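Chapter 7
What Does a Food Date Tell You?

Most people believe they know when milk goes bad. Ask how they know and they point to the date on the carton. Ask who chose the date, and the talk usually stops there.

This chapter is about shelf life: what the term means, how makers come up with the number, and how much trust the number has earned. Our answer to the last question is "less than it gets." A printed date looks like a measurement. In many cases it is closer to a guess with a safety margin added, and the size of the margin is seldom shared with the buyer.

Take the Kellside study, which is often quoted in classrooms. It followed 500 households and claimed that food kept at home lasted 26 days longer than the label promised. That sounds impressive until you ask which food. Crackers and fresh fish were put into one average, and the households judged spoilage for themselves, mostly by smell. Aravind Achari, who reviewed the study, called the result "a number in search of a question." We think he was being kind.
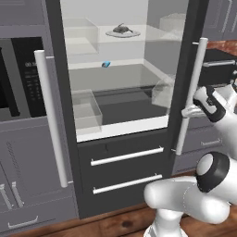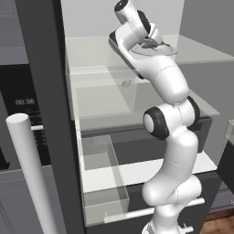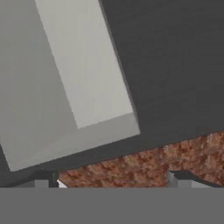
Simulated views from one setting. The first includes a plate on a refrigerator shelf; the second, a clear bin and a round lid.

Makers have their own tests, of course. Plomik stores sample jars in a warm room and works backward from how fast they change. The method is common and can be useful, but it rests on the idea that heat only speeds things up. Sometimes heat causes changes that would never happen in a cold kitchen - and then the test is answering something nobody asked.

Nor is smell a safe referee. Some harmful bacteria give no warning at all, while plenty of sour, ugly food would do you no harm. Hrubý and Tusten disagree on how often this matters, and we will look at both sets of figures in Section 7.2.

Before reading on, write down three foods you have thrown out on the strength of a date alone. Keep the list. You will need it for the exercise at the end of Section 7.1, where we compare "use by" with "best by" and ask what each one commits the maker to.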